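Planning and Budgeting a Two-Arm Workcell
Course handout, Unit 5: Buying Equipment
October 17, 2025

Bring this handout to the lab session along with your draft budget sheet. We'll go through the Vindden cell line by line, and you'll mark up your own sheet as we go.

Why a whole unit on buying

Most of you signed up for this course to make robots move, and you will! But the first thing you're likely to be handed in a job is a blank spreadsheet and a question: what would it take to get this going by May? I love this part of the work. A good equipment plan makes you think through every single thing the machine has to touch, hold, reach, plug into and sit on, months before any of it shows up in a box.

Our running case is the Vindden project, a bench-sized cell with two arms that handles small handheld test gear. The first version of the plan went to two suppliers, Trirnamura for the arms and Magaña for the framing and panels. Clundora supplied the computing and the power supplies. You have the three quotes in the course folder. Read them before the lab, and read the exclusions at the bottom of each one twice.

Start with the task

Write the task in one plain sentence before you open a catalog. For Vindden it was: "Handle handheld multimeters, with their test leads attached, in and around a basket on a table." It's a short sentence and it already tells you a great deal about what to buy.

Multimeter – a boxy object with a dial and a display. The gripper has to open wide enough for the body, and the fingers need enough grip to hold a case without slipping down it.

Test leads – this is where the money goes. Leads are floppy and they tangle. They drape over whatever is next to them. A second arm is worth a lot here, and it was the main reason the plan asks for a pair.

Basket – walls to clear on the way in and out. That affects how long the fingers must be and how steeply the wrist has to point down.

Table – sets the reach. Measure from where the arm base will be bolted, never from the table edge.

Now underline every noun in your own task sentence and do the same thing. If a noun doesn't lead to at least one line in the budget, ask yourself whether it's really part of the task.

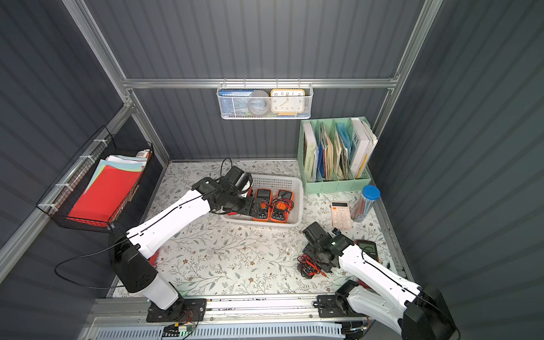
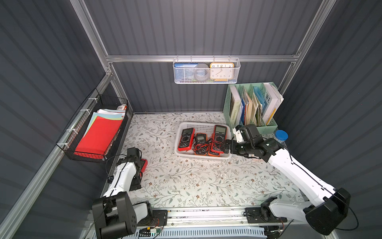 Figures 5.1 and 5.2. The two-arm cell at work on multimeters and test leads, with the arms mounted on a shared rail along the near side of the table.

Look at both figures with your budget sheet beside you and find the parts that are easy to leave off. The arms are the fun line, so everybody remembers the arms. Fewer people remember the rail they're mounted on, the cable tray below it, the wall panels, or the aluminum framing that carries them. Then there are the objects themselves. Somebody has to buy the multimeters! In 5.2 there are red and orange ones together in the basket, in more than one size, and that kind of variety has to be planned and paid for.

The six buckets

We sort every line into one of six buckets. Use these headings on your sheet so that we can compare across groups.

1. Motion. Arms, grippers, rail, carriage plates, and the bolts that go with them. Ask whether the gripper is included in the arm quote. With some quotes it is, with others it's a separate line on page two.

2. Structure. Framing, panels, tabletop, brackets, feet. Order extra brackets. You will want to hang something you hadn't thought of, and a spare bracket in the drawer is a wonderful thing to find.

3. Wiring and power. Supplies, cables, trays, ties, connectors, emergency stop, and a power strip rated for the load. Add cable length for the arm's full travel. A cable that fits perfectly with the arm parked is too short.

4. Computing. The control computer, storage, network gear, and any licenses. Put renewal dates in the notes column.

5. Task objects. Whatever the robot handles, plus what it's kept in and what sits nearby. Budget for breakage. Budget for several models of the same thing if the task calls for it.

6. People and time. Assembly hours, training hours, safety review, and someone to keep the cell running afterward. This bucket is real money even when it doesn't come out of the equipment account.

Worked example: the task objects bucket

Groups usually write one line here, something like "misc. items," and move on. Let's slow down and do it properly, with the Vindden sheet.

The plan set aside $1,000 for task objects. Within that, $200 went to storage and desk items: baskets, an organizer, and a few ordinary supplies. Another $100 was held back for replacement test leads alone, as leads wear out faster than meters do. The rest was for the meters.

Notice what the split does. If the leads run out early, you see it in its own line, and you can raise that line next time with a good argument behind you. Buried inside a "misc." line, the same problem just looks like overspending.

Try it with your own project now. Take your task objects total and break it into at least three lines, with one of them for the thing you expect to wear out first.

Questions to send a supplier

Copy these into your email and cut the ones that don't apply.

Does the price include grippers, mounting hardware and cables?
What is the lead time for the complete set, and can parts ship separately?
What does the arm weigh, and what does the mounting surface need to support?
Which spare parts do you keep in stock?
What voids the warranty? Ask specifically about custom fingers.
If we buy a second arm next year, will it be the same version?

That last one matters a lot for two-arm cells. A mismatched pair means two sets of spares and two sets of settings to keep straight.

Buying in stages

You don't have to order everything on the same day, and with a tight budget you shouldn't. The Vindden plan had three stages.

Stage one was the frame, tabletop and rail. They take up the room, so they tell you very quickly whether the room works. Can you get behind it? Can the door still open all the way?

Stage two was both arms and the computing. The tempting shortcut is to order one arm first. We talked it over in the last unit – if the task needs a pair, a single arm teaches you less than you'd hope, and you'll redo much of the setup when its partner arrives.

Stage three was the task objects and the finishing parts. By then you know the true reach of the arms, so you can choose a basket that fits the space. Buying the basket first and moving the arms to suit it is a slow way to spend an afternoon.

Spares

Keep a separate spares tab. For each part, write down the price, the lead time, and how long you could keep working without it. Sort by the last column and buy from the top. Gripper fingers nearly always land near the top, and happily they're among the cheaper parts. A spare motor is a harder call. Bring your reasoning to class, we'll argue about it!

For the lab

Work in your usual groups.

a. Write your one-sentence task.
b. Fill in all six buckets, with no line called "misc."
c. Mark each line Q (quoted), C (catalog price) or G (guess).
d. Circle the biggest G on the sheet and write down how you'd turn it into a Q.
e. Put your lines into stages, with the reason for the order in the notes column.

Hand in the sheet and your supplier email together. You can leave shipping and tax blank for now, we cover both in Unit 6.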